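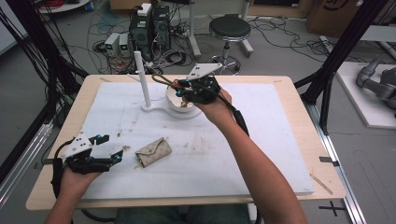
Small presses have found a new way to sell poetry, and it involves telling you how little of it you'll have to read. Tromden's new pocket line promises a poem for every coffee break, none longer than 12 lines. Grasier has gone further and caps its poets at 10. The poems I liked best in either series were the ones that fought the limit, and there weren't many. One of them, in a Grasier booklet, spends its whole length on household things, the sort you'd find on any wooden tabletop: a white bowl, a looped cord in tan and brown, a board with scuff marks on it. It never says what they mean. I read it several times, and I can't say that of much else in the stack.

The rest goes down like tap water. A feeling is named in the first line, compared to weather or a flower, and named again at the end in case you missed it. The blurbs call this "accessible." I have no quarrel with plain words, and some of the hardest poems I know use nothing else. But plain words still have to be put in an order somebody chose, and too often here the line breaks look like they were added by leaning on the return key.

Publishers will tell you short books bring in new readers. Maybe they do. Wimberg, which started all this with a $16 hardcover you can finish at a bus stop, says its buyers come back for more. Come back for more what, though? More Wimberg, as far as I can tell. The store near me gives the line a table by the register and keeps its older poetry on one low shelf behind the calendars. I haven't seen much traffic between the two.

The exception is Guo, a press so small its August list had 8 titles, stapled. Its books are badly proofread and one of mine had a page in upside down. They also contain long poems, a few of them boring for pages at a time, which then do something you couldn't have guessed from the opening. I'd take that trade. Whether a reader raised on coffee breaks would is another matter, and I've seen no sign that the bigger presses want to find out. Tromden's next series is already announced. The limit this time is 8 lines.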